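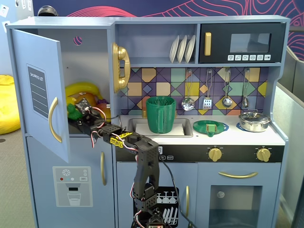
The Shopping List

The refrigerator was pale blue and came up to Velimir Mladenović's belt. He had bought the whole kitchen from a woman named Snežana Kos, who lived on the far side of Sivirstead and had advertised it as "complete, lightly cooked in." She helped him get it into the back of the car and then stood in the driveway with her arms folded, watching it leave like a relative she had finally talked into assisted living.

"The phone doesn't work," she called.

He had assumed as much. The phone was a gold receiver on the side wall, and it was a toy.

His granddaughter Réka was coming for the whole of August. She was five, and her mother had sent along a page of instructions covering sunscreen, sleep, and a tone of voice to avoid. Under Interests she had written one word, which was Restaurant.

Réka inspected the kitchen on the first morning with her hands behind her back. She opened the microwave and shut it. She tried each of the four silver utensils and hung them up again in an order that pleased her better. She looked a long while at the water dispenser printed on the lower door, with its picture of a glass.

"Is that a real glass?"

"It's a picture of one."

"So people can't have water."

"They can have it in the green cup."

She thought that over and let it pass, in the manner of a health inspector who has decided to come back later without calling.

The restaurant was named Pivar. Velimir asked what it meant and was told it was just what it was called. Opening hours were from after breakfast until she said. He was given a stool that had been built for someone else's hips, and from there he ordered the soup.

"We don't have soup."

"There's a pot on the burner. It has a lid on it."

"That's for later people."

He ordered a banana. She went into the refrigerator up to the shoulder, and a good deal of vegetable was moved before the door swung shut again.

"Banana's finished," she said.

"I can see the banana from here."

"That one's for the list."

The list was on the refrigerator door. It said SHOPPING LIST in capitals, and under that ran a set of lines with nothing on them. Velimir had taken it for decoration. He had lived alone for six years and had a real refrigerator with nothing on its door either, so it hadn't struck him as a gap. But Réka wanted the list filled in, and she wanted it done properly, and she couldn't write much beyond her own name and the word NO.

So he wrote it on the back of an envelope and taped it up. She dictated. Bananas, so they wouldn't have to use the banana. Soup. A bigger spoon. Ice, but the kind that stays. He asked whether a restaurant really needed a horse and she said it was for deliveries.

By the second week he had stopped being the only customer. Fatos Janevski from next door came by to return a ladder and was seated before he had put it down. He was a large, grave man who had run an actual restaurant for most of his working life, and he took the green plate in both hands and studied what was on it.

"What am I eating?"

"The special," said Réka.

"It's tan."

"It's green on the other side."

He turned it over. This was so. He ate it with every sign of attention, dabbed his mouth with his sleeve, and asked what he owed. Réka lifted the gold receiver, listened, and hung up.

"Three thousand three hundred and ninety-nine."

She had got it off a sofa in a furniture flyer. Fatos paid without a murmur, in air, and left a tip. Out on the porch he told Velimir that the place was overpriced and the owner was rude and he hadn't had such a good lunch since he retired.

He came back the next day, and the day after that. He brought opinions. He thought three plates were too few for the kind of evening trade she was after. He thought the tiles were handsome, the purple especially, but you'd never keep the grout clean. Réka heard him out and then told him that Pivar was full.

"There's no one here," Fatos said.

"They're late."

He waited on the lawn for nine minutes by his own watch. Velimir waited with him, out of solidarity, until they were both called in and given the same plate.

Her mother came at the end of the month and had the sheets off the bed and the bag in the car before the coffee was cool. Réka closed the restaurant herself. The cup went in the sink. The pot stayed where it was, for the later people. She told her grandfather that he could be open while she was gone but he couldn't change the menu, and he said he wouldn't know how.

He meant to move the kitchen to the garage. He got as far as clearing a space for it, between the mower and a box marked Delić that neither he nor anyone living could account for, and then his back felt a little doubtful and he left it for another day.

In the morning he took the envelope down to throw it away. He read it through first, standing up, in his socks. Then he put on his shoes and drove to the store and bought bananas and two cans of soup, and after going up and down the aisle with the kitchen things, a bigger spoon.

He asked the boy at the register about the ice. The boy said it was all the same kind, as far as he knew.

When he got home, Fatos was on the porch with the ladder.

"I thought you might need this again," Fatos said. He looked past him, down the hall. "Are you serving?"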